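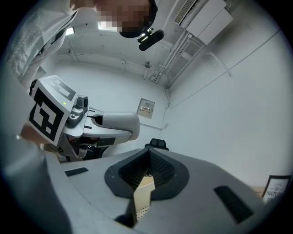 Issue 7, page 2

Marker on second gripper drops out

Khalil Obeidat
Our club is doing the Jastberg project with two hand-held grippers. Tracking loses the square marker whenever I tilt that gripper toward the ceiling light. Printing fault?

Shona Geddes
Probably glare. Try matte paper and lock the exposure. We lost most of January to this.

Vasilică Marinescu
Same here, never fixed it.

Lăcrămioara Sima
Check the white border too. Ours was trimmed too close.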